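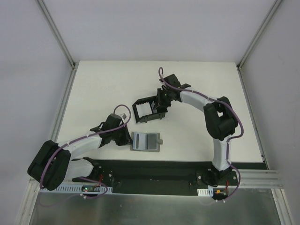 Okay, I've had three people ask me this month why their savings account pays so much less than the rate they hear on the news, so let me try to answer it properly, and please bear with me because I do go on. The rate on the news is what the central bank pays banks to park their money overnight. Your bank gets that rate. You get whatever your bank thinks it takes to keep you from leaving. If it helps, think of the bank doing two things at once: lending money out and taking deposits in, and what's left between them is the margin. When rates go up, the lending rate moves first, and the deposit rate takes its sweet time.

2/ Economists call this the "deposit beta" and it's a much friendlier idea than it sounds. If the policy rate goes up by 100 basis points (one full percentage point) and your savings rate goes up by 51, your beta is 51 percent. The bank kept the rest. A checking account can have a beta of pretty much zero, and mine does, bless it.

3/ I went back through my own statements last night with a cup of tea, from April up to now, 10/13/23. My old savings account has gone up by 9 basis points in that whole stretch. Nine! I've been with them since college and I suppose that's the loyalty bonus.

4/ Wyn Morris asked under my last thread whether this means the rate hikes "aren't working." Good question, Wyn, and I've been chewing on it. Higher rates are supposed to do two jobs at home: make borrowing less fun and make saving more tempting. If savers never see the money, the second job gets done at half strength and the borrowers carry more of the load.

5/ There's a twist, though. When people finally do get fed up and move their cash to money market funds or term deposits, the banks lose cheap funding, and then they get pickier about who they lend to. So slow deposit rates can still end up cooling things down, only by the back door and later than anybody planned. How much later is something the people who study this for a living still argue over.

6/ Morfudd Llewellyn (hi Morfudd!) wrote to say small banks treat their savers better. Sometimes, yes! A small bank that needs deposits will pay up for them. But a small bank with plenty of deposits and not much loan demand in town has no more reason to be generous than a big one. Look at the rate and forget the size of the building.

7/ What I did, for whatever it's worth, and I'm only a retired loan officer with opinions: left my bill money where it was, moved the rainy day money somewhere that pays properly, and checked that it's insured and that I can get at it without a penalty. The form took less time than this thread.

8/ Obadia Ondieki wants me to do mortgages next, and why your neighbor's payment didn't budge while your cousin's home equity line went through the roof. I'd love to. That one needs a second cup of tea and probably a chart, so give me a few days.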